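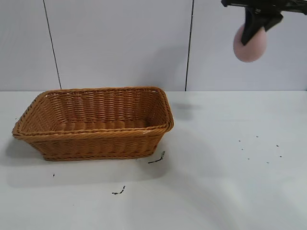
Effie Gunn
Club mentor, Lamont Robotics Club

Ball and Basket Challenge – FAQ

Same questions keep landing in my inbox so here they all are. Read before emailing please.

What is the task?
Ball goes in the basket. Ball comes back out. Arm does both, hands off. Pick up, carry over, lower, let go, back away. Then the reverse.

Who can enter?
Any club member, teams of two or three. Solo is OK if you've done the safety talk. First-years very welcome, you don't need to have coded before.

Do we need our own arm?
No. Everyone uses the club arm and the club gripper. Same basket, same ball, same table. Please don't bring your own ball, we had that last year and it was a whole thing.

How long is a turn?
13 minutes on the clock, setup included. As many tries as you can fit. Best run counts.

How is it scored?
Out of 200. 135 for the runs themselves, the rest is your logbook and a short chat with the judges. Yes the logbook matters. Last year's second place would have been first with a proper one. 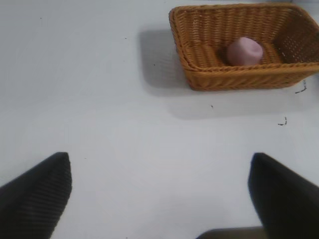

Page last changed: 19th December

Does the ball have to land in the middle of the basket?
Nope. Anywhere inside is fine as long as it stays in. Resting on the rim is not in. Bouncing out is not in either – lower it before you open the fingers.

Can we move the basket?
Judges set it before your turn. After that leave it alone. If the arm bumps it, keep going from wherever it ends up, no penalty. If YOU bump it, that try is void.

Do we get both camera views?
Yes, the fixed one and the one on the wrist. Use one or both. Most teams start with the fixed view and add the wrist for the last bit of the reach. The wrist view always has the fingers in the bottom corners so crop or mask if your code gets confused by them. Black shapes on a white table, easy to pick up by mistake.

My colour detection keeps finding things that aren't the ball
Set a minimum blob size. The table has specks and marks on it and they show up in both views. You can wipe it down before practise but don't count on it being spotless on the day, your code should cope. 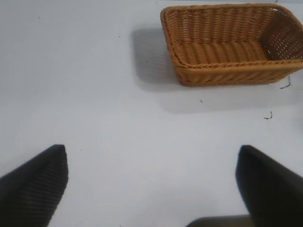 Also check your pink. The ball is very pale, so a threshold tuned on a bright pink sample will miss it, and one that's too loose grabs half the basket. Save a few pictures of the empty basket and run your code on those as well. It should say no ball. If it says ball, fix that first before you touch anything on the arm side.

Can we use Jillow?
Yes, it's the default and it's on all the club laptops. Volemico is allowed too but Struan Purves is the only one who can help you with it, so ask him early. Anything else, check with me.

How hard should the gripper squeeze?
Start light and work up. If the ball is bulging you've gone too far. Write your final setting in the logbook, the judges will ask.

What counts as finished?
Ball in, fingers open, gripper up and clear of the basket. Hold there until the judge calls it. Teams lose points every year for heading home too soon.

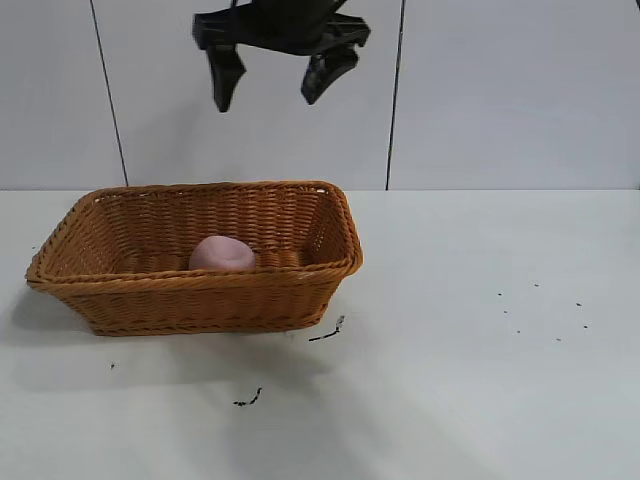 When can we practise?
After school in room 116, book on the sheet by the door. One slot per team per week untill everyone has had a go, then it's open.

When is the actual event?
March, in the Brovine hall. Exact date once the hall confirms, will go up on this page.

What if the arm faults during our turn?
Hit the stop, hands up, wait for a mentor. Clock gets paused. Don't reach in, even if it looks like it's only stuck a little bit.

Can parents watch?
Yes, behind the tape. No coaching from the tape.

Something not here?
Ask me or Struan at practice, or leave a note in the club folder.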